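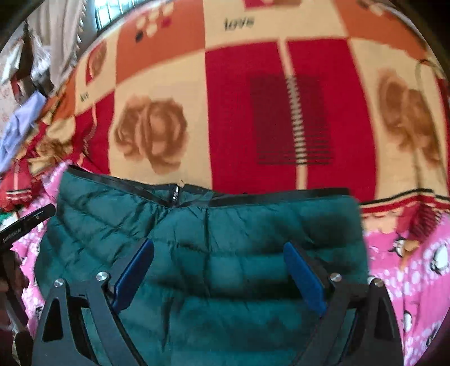
How to fold a puffer jacket for storage (and which tricks to skip)

By Amândio Esteves

Every July I put the winter jackets away, and every July I read the same advice online: roll it tight, stuff it in a vacuum bag, enjoy your new closet. I have tried most of it. Some of it works for a weekend bag. Very little of it does a jacket any good over a whole summer.

What follows is the plain method. It takes 3 minutes once you stop fighting the air.

Before you start

Check the care label and wash the jacket if it needs it. Collars and cuffs hold more grime than you think, and a stain that sits in a closet until fall will be harder to get out. The jacket has to be fully dry, filling included. Squeeze a few of the padded sections between your fingers. If you feel clumps, it goes back in the dryer on low or back on the hanger.

Empty the pockets. Zip the front all the way up.

Use the bed. A table is a better height, I admit, but slick fabric slides around on a hard top and a blanket holds it in place. Any blanket will do. I have seen people sell "folding mats" for this and I can't see what you would be paying for.

Step 1. Lay it flat

Put the jacket face down and pull the hem straight. Smooth it from the collar toward the hem with your forearm, so the air leaves through the bottom. You won't get it all out. Don't kneel on it, whatever the videos say.

Step 2. Deal with the straps

Close any hook-and-loop tabs before you fold anything. The hook side catches on knit cuffs, on linings and on the blanket underneath, and it will pull threads. If a strap won't stay closed, that is worth fixing now. A worn strap usually has lint packed into the hooks, and an old toothbrush gets most of it out. 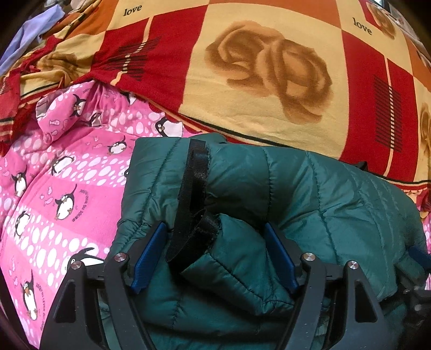
Step 3. Fold in the sleeves

Bring each sleeve across the back so that it lies flat, cuff pointing at the opposite hem. One sleeve will end up on top of the other. Some guides want them folded in half first, but on a thick jacket that just makes a lump in the middle.

Step 4. Fold the sides, then the length

Fold both sides in toward the center until you have a long strip. Then fold from the hem up, in thirds, pressing gently with your open hands each time. The quilting seams make decent fold lines if you follow them.

If there is a hood, lay it flat on the back before the last fold.

Step 5. Put it somewhere it can breathe

A cotton pillowcase is fine. So is a drawer, as long as nothing heavy sits on top. I bought a Simões storage cube a while back and it does the same job as the pillowcase – it just looks tidier on a shelf.

What about vacuum bags?

For moving house or a flight, go ahead. For a whole summer, I wouldn't. Down and synthetic fill both need room, and a jacket that has been squashed for months can take a long time to puff up again, if it ever does. Hang it up for a day when it comes out and shake it now and then. A dryer on low for 20 minutes helps too, label permitting.

And if you have the closet space, a wide hanger beats all of the above.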